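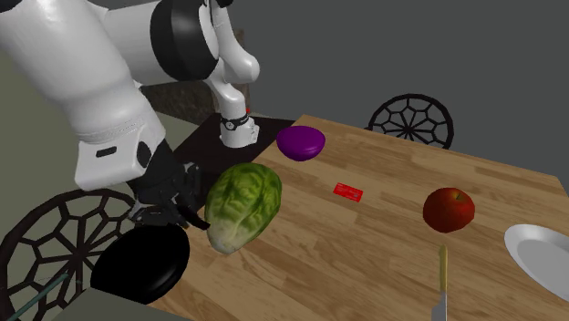
レタスのそばで指を曲げて下に向けた多指ハンド(Flesexのシミュレータ、キッチンシーン)

スレッド:Flesexの評価ライセンス、使っている人いますか
カテゴリ:シミュレーション/ロボットハンド

投稿者:nezumi_pid
多指ハンドの把持学習用に、Flesexの評価ライセンスを入れて2週間ほど触っています。上は付属のキッチンシーンで、白いアームに黒い多指ハンドの構成です。
テーブルの上はレタス、紫のボウル、赤いカード、りんご、ナイフ、白い皿。物どうしの間隔は空いているので、把持の練習用としては易しい部類だと思います。
評価ライセンスは同時実行が12環境まで。正式版に上げるかどうか、木曜の打ち合わせまでに意見をまとめる必要があります。似た用途で使っている方の話を聞きたいです。

投稿者:kata_omoi_gear
うちはSkemumettiから乗り換えました。インポートはFlesexのほうが楽です。URDFを読ませて、衝突形状を自動生成して、指先だけ手で直す。半日で動きました。
接触計算はSkemumettiのほうが素直です。Flesexは既定のサブステップが2で、指を閉じる瞬間に物が跳ねます。10まで上げると収まりますが、その分遅くなります。

投稿者:nezumi_pid
サブステップは既定のままでした。りんごが飛ぶのはそれかもしれません。今夜10で試します。

投稿者:usui_bane
レタスは剛体ですか?

投稿者:nezumi_pid
剛体です。見た目は葉が縮れていますが、衝突形状は凸分解した塊です。軟体のオプションは正式版のみと説明書にありました。

投稿者:usui_bane
それだと野菜の把持の評価には使えないと思います。実物の葉物は握れば潰れるし、葉がめくれて指が滑ります。剛体のレタスで成功率を出しても、形が楕円の置物をつかめたというだけの数字です。

投稿者:kata_omoi_gear
そこは目的次第では。アプローチ姿勢の学習だけなら剛体で足ります。うちでは接近までをシミュレータでやって、握り込みは実機で調整しています。最初から全部を軟体でやると計算が終わらないです。

投稿者:usui_bane
アプローチだけなら有償のシミュレータを買う理由が薄い。無償のもので同じことができます。

投稿者:kata_omoi_gear
できますが、シーンを自分で作る手間がかかります。木目のテーブルや石壁の質感まで揃った状態で来るので、カメラ入力で学習する人には時間の節約になります。

投稿者:yodan_no_hito
横から失礼します。レンダリングの話が出たので。
黒いハンドの後ろに暗い物が来ると、うちの認識モデルは指の輪郭をよく落とします。上の画像でもハンドの下に黒くて丸い大きな物があって、奥のカウンターも黒っぽい。椅子の背も黒です。ここは背景の色を振らないと厳しいと思います。
逆に右上の壁は灰色一色で、実環境と比べると単調すぎます。うちではここにもテクスチャを貼っています。

投稿者:nezumi_pid
色のランダム化は試しましたが、家具まで変えると読み込みが遅くなりました。何個くらい振っていますか。

投稿者:yodan_no_hito
壁とテーブルと床だけで、それぞれ5種類です。椅子はスポークの隙間が細かくて、距離画像にノイズが出るので、学習の前半は消しています。後半で戻します。

投稿者:hakari_uri
小物の話ですが、赤いカードのような薄い物はどうですか。Cestusのハンド用プリセットを使うと、平らに置いた薄物はまったく拾えませんでした。指先の衝突形状が丸いので、縁に引っかかりません。

投稿者:nezumi_pid
カードはまだ対象に入れていません。ナイフの柄も細いので、同じ問題が出そうです。

投稿者:hakari_uri
ナイフの柄は向きが合えば拾えます。カードは台の縁までずらしてからつまむ動作を別に教えました。プリセットの指先を箱形に差し替えるだけでも少し良くなります。

投稿者:usui_bane
サポートはどうですか。前に問い合わせたときは返事が来るまで10日かかって、その間に自分で直しました。

投稿者:kata_omoi_gear
今は窓口がCáceresに変わっていて、翌日には返ってきます。ただし英語のみです。ログを最初から付けておくと一往復で済みます。

投稿者:nezumi_pid
サブステップ10の結果です。りんごは跳ねなくなりました。速度は半分以下に落ちて、12環境を同時に回すとGPUのメモリが足りません。5環境なら安定しています。
紫のボウルは曲面で指が滑ります。摩擦係数が既定値のままなので、これから合わせます。

投稿者:kata_omoi_gear
ボウルは摩擦より先に質量を見てください。付属の小物は初期値が軽すぎるものが混ざっています。うちは手持ちの食器を量って、全部入れ直しました。

投稿者:usui_bane
量り直しが必要な付属アセットに金を払うのか、という話に戻ります。自分なら評価期間の延長を頼んで、軟体のオプションを試してから決めます。

投稿者:nezumi_pid
延長の件、Cáceresの窓口にメールしました。返事が来たらここに書きます。ボウルの質量は確認したところ、初期値のままでした。明日直します。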